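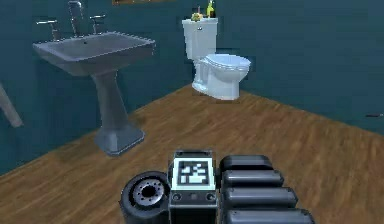

314호

욕실을 청소하다가 갑자기 글이 쓰고 싶어져서 고무장갑을 벗고 앉았어요. 오늘은 제가 요즘 푹 빠져 있는 이야기, 그러니까 편지 이야기를 좀 해볼게요. 손으로 쓰는 진짜 편지요!

시작은 우즈마(Uzma Pirzada)였어요. 대학원 때 같은 기숙사에 살던 친구인데 졸업하고는 메신저로 생일 축하나 주고받는 사이가 됐거든요. 그런데 지난 5월에 우편함을 열었더니 관리비 고지서 밑에 두툼한 봉투가 하나 끼어 있는 거예요. 보낸 사람 이름을 보고 현관에 선 채로 뜯었어요. 다섯 장이나 되더라고요. 앞뒤로 빽빽하게.

내용은 별것 없었어요. 옆집 할머니가 망고 절임을 나눠 주셨는데 너무 매워서 울었다는 얘기, 새로 옮긴 회사 프릴로(Prilow)의 구내식당이 생각보다 괜찮다는 얘기, 우리가 예전에 같이 보다 만 드라마를 이제야 끝까지 봤다는 얘기. 메신저였으면 한 줄로 끝났을 텐데 종이에 적혀 있으니까 자꾸 다시 읽게 돼요. 중간에 볼펜이 떨어졌는지 세 번째 장부터 글씨가 초록색으로 바뀌는데 저는 그 부분이 제일 좋았어요.

답장은 쓰는 데 2주가 걸렸어요. (진짜로요.) 편지지를 사러 문구점에 갔다가 편지지는 안 사고 스티커만 잔뜩 사 오고, 첫 줄에 "잘 지내?"를 쓸까 말까 하다가 하루가 가고. 글씨는 또 왜 이렇게 못생겼는지, 학교 다닐 때는 필기 예쁘다는 소리도 좀 들었는데 말이에요. 처음 두 장은 결국 버렸고, 세 번째부터는 틀려도 그냥 줄 긋고 계속 썼어요. 우즈마도 그렇게 썼길래 용기가 났달까요.

펜은 원래 쓰던 플라보(Plavo) 만년필을 꺼냈는데 잉크가 다 말라붙어 있어서 미지근한 물에 하룻밤 담가 놨어요. 세면대에서 헹구는데 파란 물이 끝도 없이 나와요. 혹시 만년필 세척하실 분은 흰 수건 근처에서 하지 마세요. 저희 집 수건 하나는 이제 걸레가 됐습니다.

우체국도 오랜만이었어요. 국제우편 창구 앞에서 주소를 영어로 쓰는데 순서가 헷갈려서 직원분께 두 번이나 여쭤봤고요, 우표를 붙이고 싶다고 했더니 기념우표 몇 장을 꺼내 보여주셨어요. 새 그림이 있는 걸로 골랐어요. 그게 뭐라고 고르는데 얼마나 신나던지.

그 뒤로 나히드(Naheed Bukhari) 언니한테도 한 통 보냈고, 이번엔 오빈나(Obinna Onyeka)한테 쓰는 중이에요. 오빈나는 악필로 유명해서 답장이 오면 해독하는 데만 며칠 걸릴 것 같은데, 벌써부터 기대돼요. 언니는 편지 잘 받았다고 바로 문자를 보내왔길래 "문자 말고 답장!"이라고 했더니 웃는 이모티콘만 왔네요. 언니, 이거 보고 있으면 얼른 써 줘요.

편지지 추천은 늘 환영이에요. 너무 얇으면 만년필 잉크가 뒤로 배어 나와서 조금 도톰한 걸 찾고 있어요. 줄은 있는 쪽이 좋고, 꽃무늬는 괜찮은데 곰돌이는 이미 많습니다. 댓글로 알려 주세요! 저는 이제 다시 고무장갑 끼러 갑니다.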